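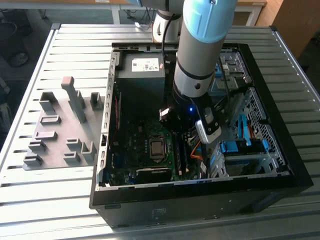 Posto de desmontagem de computadores, unidade Nurncombe.

Pergunta: braço robótico na bancada e funções da equipe
A Konberg instalou em novembro um braço no setor de desmontagem, que processa 269 gabinetes por semana. Solicito orientação sobre a descrição de cargo dos técnicos e o adicional de produtividade, calculado até hoje por peça retirada.
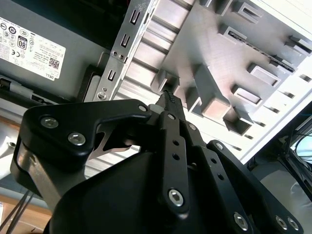

O acordo interno prevê o adicional a partir de 600 peças mensais por técnico. Com parte das retiradas atribuída ao equipamento, não está claro a quem se credita a produção.

Resposta de Cheng-en Fu
Recomenda-se suspender a contagem individual e adotar meta por posto, mediante aditivo escrito.

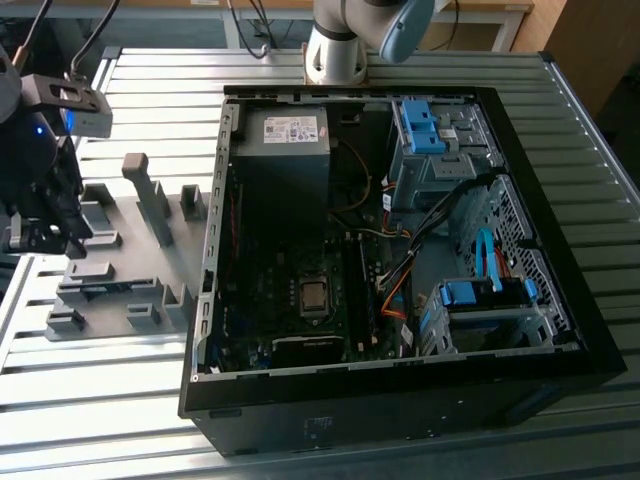 A descrição de cargo deve ser revista antes da meta. Convém relacionar as tarefas por componente - fonte, placa-mãe, baias de unidades, chicotes de cabos - e indicar em cada uma quem executa, quem confere e quem responde por dano. A preparação do posto, inclusive a conferência da bandeja cinza de suportes, também é trabalho e deve constar do documento.
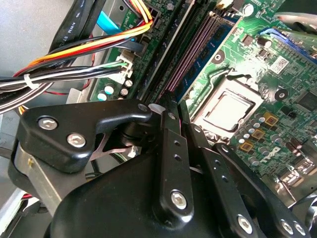
Liao discorda em parte: a meta por posto prejudica quem cobre dois turnos. Na Windier ficou em 800 peças e ninguém recebeu no primeiro mês. Consultem o sindicato antes de assinar.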